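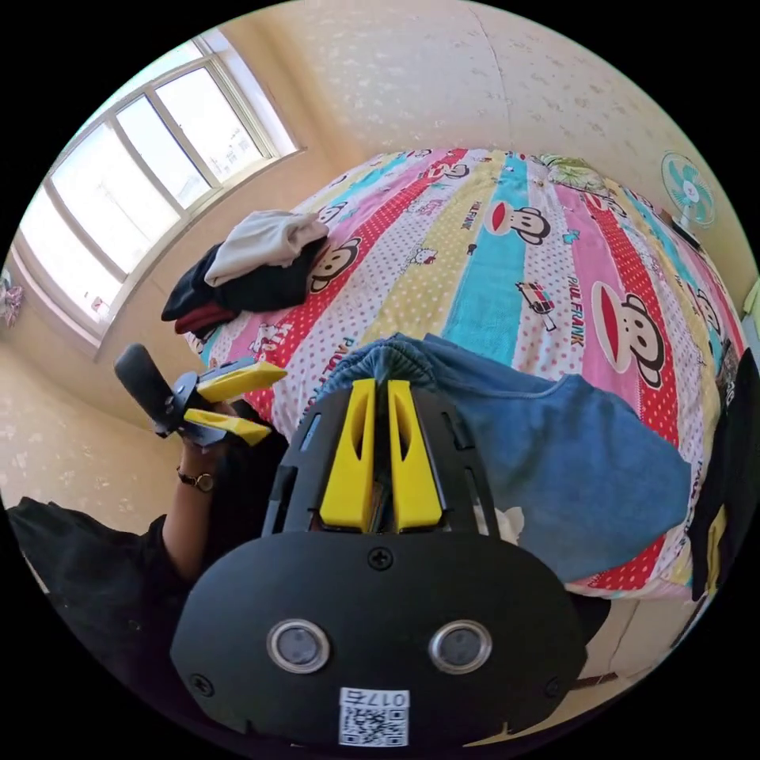

Why do I listen to Clato only now, when the band has played in Driltstead for so many years?

For a long time I thought their music was for people who dance well, and I dance badly. My neighbor Bronisława Tomaszewski played me their record "Hung" last March, in her kitchen, with the window open. I stayed until the end of it and then asked to hear the first side again.

The record has 10 songs and the longest one is almost nine minutes. It begins with a single accordion note, very low, and the drums come in so late that I believed there were no drums at all. The singer uses old words from the Hatham valley. I do not understand all of them. Bronisława grew up with a similar dialect and she translated some lines for me, but she said that two of the songs cannot be translated well, and I accept this.

My favorite is **"1883"**. It tells about a flood in that year and a church bell which was carried down the river. The melody is simple, only 5 notes, and they repeat it in a different place each time. On the second listening I noticed the violin, which plays something quite cheerful under the sad words. I like this very much.

The last song I like less. It is too loud for my taste, and the choir sounds as if it was recorded in another room.

I bought my own copy in the small shop behind the post office. The sleeve has a number written by hand, and mine is 284. The man in the shop told me that the band will print more of them, with a booklet of the lyrics, but he did not know the price.

Now I am looking for their first record, the one with the green cover. If you have it and you would like to sell it, please write to me. A few scratches are not a problem.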